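Vider ses tiroirs, épisode 3

Bon, j'avais promis de m'attaquer au meuble du bureau avant la fin de l'hiver, et bien sûr j'ai attendu le dernier moment (vous me connaissez). J'ai tout sorti d'un coup, les câbles, les stylos secs, la notice Flellov que je garde depuis des années alors que la lampe est partie à la déchetterie !
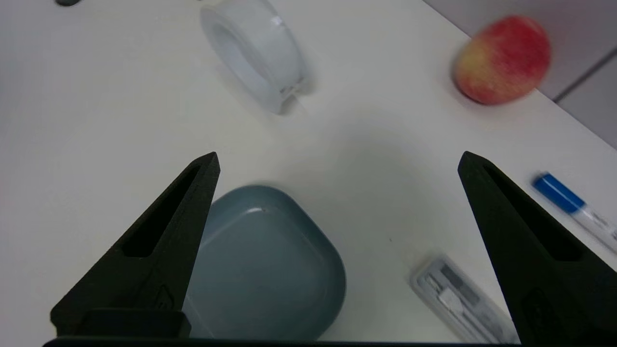
Virkstead, mars

Le petit plateau gris-bleu, je l'adore. Il a un rebord, il n'est pas profond, et c'est pile ce qu'il me faut pour les trombones et la monnaie. La boîte transparente reste aussi, avec ses compartiments et toutes ses petites pièces grises et blanches bien rangées : au moins on voit ce qu'il y a dedans sans l'ouvrir.

Pour le reste j'ai été sans pitié. Un sac entier pour la ressourcerie, et plus de 10 piles à rapporter au magasin. Dimanche je fais le tiroir du bas, celui qui coince. Si quelqu'un a une astuce pour les glissières, je prends, le savon n'a rien donné chez moi.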